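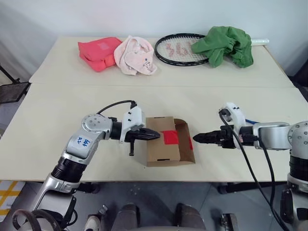

Trying to mail my nephew a care package for tennis camp and going nuts over the box. Got a racket, a coral red cloth thing he likes, a pink towel with a little design on it, a green cloth too, all laid out at the back of the table, and the only carton I have handy is the small brown one with the red tape on it. Racket is obviously not going in there. Do I send two parcels or buy one long box? Camp is in Curkbridge, needs to be there in February. Budget is tight, already spent 55 on the restring. Also can I reuse a box thats been taped before? thanks
Kastriot Perić

Ye-rin Oh
One long box. Two parcels nearly always costs more and one will show up late. Lay the racket flat, wrap the soft stuff around the head and throat, fill the handle end so it cant slide. You don't need bubble wrap if you have that much cloth. Loosen nothing, strings are fine in the mail.

Reusing: yes if the corners are still stiff. Pull the old tape or go right over it with fresh. Cover any old labels, they scan the wrong one sometimes. Small boxes with a slot in the side, put tape over the slot from the inside or little things work their way out.
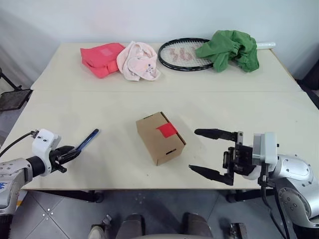 What to put in the small box

Socks, grips, snacks, whatever is loose. Close it and put the whole thing inside the long one next to the handle, if it fits. Measure first!! I didnt once and had to redo everything at the counter.

Arlo Oyelaran
Ask the tennis shop for a box, they throw them out. Mine was free.

Salim Mugo
just send the racket in its cover with a label on it. worked for me, insured for 100. camp office signed for it no problem. wouldnt do it with a expensive one tho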